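Boards > Hobby and small lab > Arms and grippers > Comparisons

Last updated January 25, 2024

Is the Phelan gripper worth it over the Erus for kitchen tasks, or is my test no good?

Asked by Pak-hei Leung

I have two grippers on loan and have to send one back. One is the Erus, a plain two-finger parallel gripper with black pads. The other is the Phelan, also two-finger, with a force reading at each finger and a price to match. The arm is the same for both, a secondhand Naltura, and so is the controller.

The Phelan sales sheet says it is "made for household objects". I have read that phrase on so many boxes now that I wanted to try it on something dull and awkward. So the job is a microwave: press the door button, open the door, put a plate in, close the door, turn the lower dial.

I have a fixed camera watching the table and a small one at the wrist. The fixed one gives me this before each run:

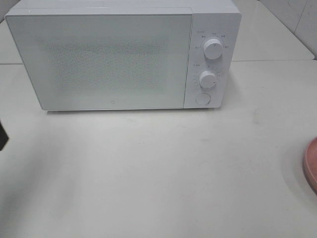
What I did

Each gripper got 40 tries at the whole job, in blocks so that I wasn't swapping hardware all day. I moved the arm by hand for the first few to get positions, then let the controller replay them with a small correction from the wrist camera. I scored a try as good only if every part was done without me touching anything.

The results are close enough that I don't trust them. The Phelan did slightly better on the dial and slightly worse on the door button. On the plate they were the same. I expected the dearer one to walk it, and if I'm truthful I half wanted it to, having argued for the loan in the first place.

Things I already suspect:

- The button is flush with the panel. Neither gripper has a proper poking shape when it's closed, so I am pushing with the corner of a pad and hoping.
- The dial is a cylinder with not much to hold. The Erus pads slip on it now and then. The Phelan slips too, but tells me it has slipped, and then does nothing useful with the news.
- The microwave itself can shift when pushed. I haven't fixed it down. I know.
- Everything is white. White oven, white table. The wrist camera correction is supposed to cope with this and I don't believe it does.

The price gap is 335 pounds before tax. For that I could buy a better wrist camera and still have change. Is there any reason to think the force reading will pay for itself later on, or am I buying a number on a screen? And is 40 tries each enough to say anything at all?

I'd sooner hear from people who have owned either one for longer than a fortnight. The reviews I found were all written the same week the thing came out of its box.

4 comments

2 answers

Answer 1 (accepted)

I've run the Erus for two years and had the Phelan for most of one, bought with my own money both times. My view is that you are comparing two grippers through a test that mostly measures something else.

Take the button first. A flush button wants a small hard tip at right angles to the panel. A rubbery pad corner will do it some days. If your arm arrives a few millimetres low it presses the panel and stops, and that gets written down as a gripper failure when the gripper had no say in it. Print or file yourself a stubby finger extension, put the same one on both grippers, and run that part again. My bet is the difference on the button goes away.

Then the oven moving. Clamp it, or put grip mat under it, or screw a batten to the table behind it. You say "I know", so I won't go on, but as it stands try 30 isn't the same test as try 1. Since you ran the two grippers in blocks, whichever went second got the oven wherever the first had shoved it. Did you put it back to a mark between blocks? Your post doesn't say. If you didn't, I would throw the lot away.

On numbers: 40 each is fine for spotting a big difference and poor for spotting a small one. If one gripper managed 35 and the other 15 you could stop there. If they are two or three apart, that could be luck. You'd need hundreds of tries for a small gap, and by then the pads have worn and you are testing something else again. I logged 863 dial turns on the Erus last winter, and the pads at the end gripped nothing like the pads at the start. Pad wear made more difference to my results than any change of hardware. Keep a note of how many tries each pad has done.

Now the force reading. It is a decent sensor. It drifts as it warms up, so zero it after the arm has been running for a bit and again every so often. Used that way I'd call it honest enough to tell a firm hold from a poor one. The trouble is just what you found: the stock controller reads the value and carries on regardless. You have to write the "if it slips, back off and try again" part yourself. If you will sit down and do that, the Phelan earns some of its money on dials and lids. If you won't, you've paid for a light that comes on when things go wrong.

I would also look harder at the wrist camera before spending on fingers. Mine sits in much the same spot, and what it mostly gets is the two fingertips out of focus along the bottom and a great deal of pale nothing in the middle. With a white appliance on a white bench the correction has very little to hang on to:

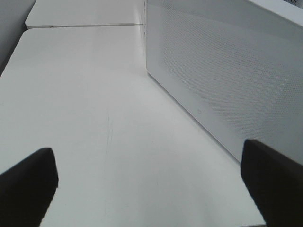

Dastaneck replied that the camera is only half of that, and that the correction software on the Naltura weights edges so heavily that a long straight table seam can pull it further than the appliance does. The suggestion was to lay a dark cloth or a sheet of brown card on the table, change nothing else, and do ten runs with it and ten without. If the score jumps, there is your answer about where to spend.

I'd go along with that. A sheet of card costs next to nothing and I'm annoyed I didn't try it before buying a second camera. A strip of patterned tape on the bench near the door would do as well, so long as it doesn't move.

If I had to send one back today, with your results as they are, I'd send back the Phelan. I say that as someone who kept his. I use the force reading for one job, jar lids, and leave it switched off the rest of the time.

11 comments

Answer 2

Phelan all day. Had mine since April and it has never dropped a plate. The Erus feels cheap and the cable comes out in an awkward place. You get what you pay for with grippers, same as with drills.

Haven't tried a microwave but can't see why it would be any different. Mine does mugs, plates, a bag of rice.

3 comments

Comment by Pak-hei Leung on Answer 2: How many plates, and how heavy? Did you try the same plates with the Erus? "Never dropped" could mean two hundred or it could mean six.

Reply: Didn't keep a tally. A lot. Never had the Erus on my own arm, used one at a friend's.

Comment by Pak-hei Leung on Answer 1: Thanks, this is the sort of thing I was after. No, I did not put the oven back to a mark between blocks – so the first lot of results is going in the bin. I've put tape corners down and ordered a clamp. The loan people have let me keep both for another 3 weeks.

Plan is: same printed tip on both, new pads on both, swap grippers every ten tries in place of one long block each, and the brown card under everything from the start. Then the card test by itself on the Erus. I've emailed the Phelan seller to ask whether the household objects on the sheet were tested with the stock controller or with something they wrote in-house. So far they have sent me the sheet again.

Reply: Ask them how many tries as well. And whether the things they picked up were allowed to move.

Share (6)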